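22 July 2022
By Dirceu Pacheco

Second try of the bolt-and-bracket walker from the Plerko box. Érica sorted the hardware yesterday, so I could start with the legs at once. The manual wants the knee bolts fixed before the feet, but then the wrench does not enter between the plates. I put the feet first and it went well.

The left hip is still too stiff. I changed the lock washer for a flat one and gave the nut a quarter turn back. Now the leg falls by its own weight, so maybe this is too much. To try: two thin washers and a drop of thread glue. Josué says the glue is a bad idea if children will take the figure apart again, and I agree with him.

M3 screws left: 34. The bag should have 10 long ones and I found only three, please look in the Jirnine drawer before ordering.

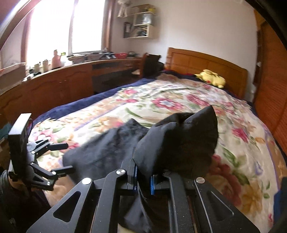
For the head I bent the small bracket to 25 degrees — more than the drawing shows, but the eyes (two wing nuts) look better from the front. Rosimeire prefers them lower. I left the bracket loose so she can try it herself.

Still open: the tail spring, and a new page for step six of the instructions.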